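Search this forum Advanced Go
127 views Print this thread E-mail to a friend Share (3)

Fruit basket on the table – pretty or pointless?

Ollum
I've been fussing with my fruit basket since May and I'd love some opinions, because my sister thinks it's ridiculous and I think it's lovely. It's a round wicker one I found at a yard sale for 4 dollars, and it used to hold yarn. I washed it, let it dry on the porch for a day, and then went digging in my ribbon box (you all know how that goes). The mango stays out on the table because I like to see it every time I walk past – and I eat it sooner that way!
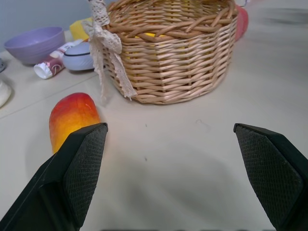
The basket with its lace bow, mango on the left

So my question is whether the lace is going to drive me crazy. The tails hang down nearly to the table and I do love the look, but I have to wipe that table every day.

Imis
Oh, I think it's charming, and that braided rim is so nice. I'd leave the bow exactly as it is and wash it when it needs it. Mine goes in a bowl of warm water with a little dish soap and dries flat on a towel.

Zimow
I'll be the grump. Lace and ripe fruit don't belong together – one soft peach and you've got a stain for life. I'd snip the tails or move the bow up to the rim and keep it short.

Ollum
Snip them?! Zimow, I couldn't. I might pin them up when I wipe, though.

Thaweesak
I'm with Zimow on the stains, but please don't cut it. Put a folded napkin inside to catch the drips, and swap it every few days. How long do your mangoes last out like that? Mine are usually ready in around 6 days.

Ollum
Less than that in my house, they get eaten!

Reply Share 5 comments hidden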